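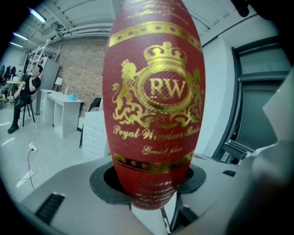 Keeping a decorated bottle-shaped gift upright on a display shelf

Posted by Ghada Haddad, 25 September 2022

I should be grateful for advice from members with experience of arranging small displays. Our residents' association has been given a tall red item with gold printing: a crest with two lions, a crown and the letters RW, with wording that I read as "Royal Windsor Basket". It is to go on the shelf in the entrance hall from May. The base is narrow and the sides are broad, and I am concerned that it will be knocked over. Would a ring-shaped holder be sufficient, or is something heavier required? The shelf is 38 cm deep.

Analyn Sarmiento

A ring holder is suitable, provided that the base goes well down into it and the ring itself is fixed. Please measure the widest part of the base that will pass into the opening and allow 3 mm for a strip of felt. Without felt, gold foil tends to rub away along the line of contact, and it cannot be restored satisfactorily. The item should be lifted straight up when it is removed, with one hand beneath it as soon as the base is clear. Turning it in the ring will mark the lower gold band.

I would also advise placing it at the back of the shelf with the crest facing the door. Direct sunlight should be avoided, as deep reds fade sooner than most colours. For dusting, a soft dry brush is preferable to a cloth, particularly where the surface has a woven or crosshatched feel. Spray polish should not be used.

Takier

We use museum wax at our hall. A small amount under the holder is enough. Do not put it on the item.

Ghada Haddad

Thank you both. I have ordered felt and wax and will measure the base before the holder is fixed to the shelf.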